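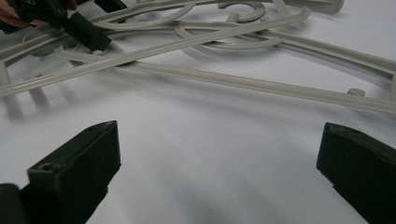

Okay, long overdue thread on what I've been doing with my winter, which is teaching a robot to untangle clothes hangers by doing it myself, over and over, with a gripper in each hand 🧵

Short version of the method: you hold a pair of grippers that work like the robot's own, you do the chore with them, and everything you do gets recorded. Later the model trains on all of it. No joystick, no code while you're working, just you and a pile of plastic.

We tried joysticks first!! Back in April, on the old Vandia arm, driving it from the next room. I got one hanger free in the time it takes to make coffee (drip, too, a slow drip). Doing it by hand is so much faster and I swear less like a terrible arcade game.

As of tonight I'm at 287 demos. Goal is 299 before I let myself stop for New Year's, a number Maja Lis picked and will not explain. I've asked twice.

Things I thought would be hard: picking a hanger up. Things that are hard: everything in between reaching for it and picking it up.

Biggest lesson so far is don't be clever. My first 15 demos were full of little wrist flicks and shakes, the stuff you do in your closet without thinking. Maja watched two of them and said the arm can't copy a flick, it'll just fling hangers at the wall. So those went in the trash and I started over, slow and boring.

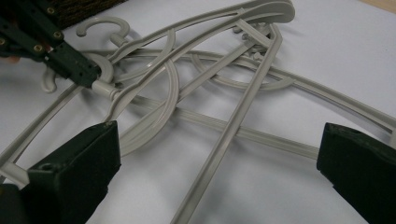 Choosing where to grab first is the bit I keep changing my mind about. For a while I went for whichever bar was on top, and the whole pile would come along for the ride. Now I like to start up at the hooks, one gripper near the neck, and keep the other one open until I know which hanger I'm dealing with. With three of them overlapped like that, one long straight bar can run right between the open jaws and belong to the hanger you didn't want. Follow it with your eyes before you squeeze. I still get it wrong plenty.

Also pale gray hangers on a white table: lovely for a catalog, rough on my eyes after an hour. I want to do a set on a darker table next and see if the model cares as much as I do.

Someone always asks if I keep the messy ones. Yes! If I miss a grab and then recover, it stays in. Elżbieta Ziółkowski talked me into this and I was grumpy about it, but the arm is going to miss too and it needs to have seen what you do next. What I delete is the ones where I gave up and used my elbow.

Last training run was on the first 207. The arm went to the hooks, closed on one, lifted, and brought all three hangers up with it like a chandelier. I was so proud. Elżbieta was less proud.

Twelve more to go, then leftovers and bed. If you've done this with wire hangers instead of plastic, please come tell me how bad it gets.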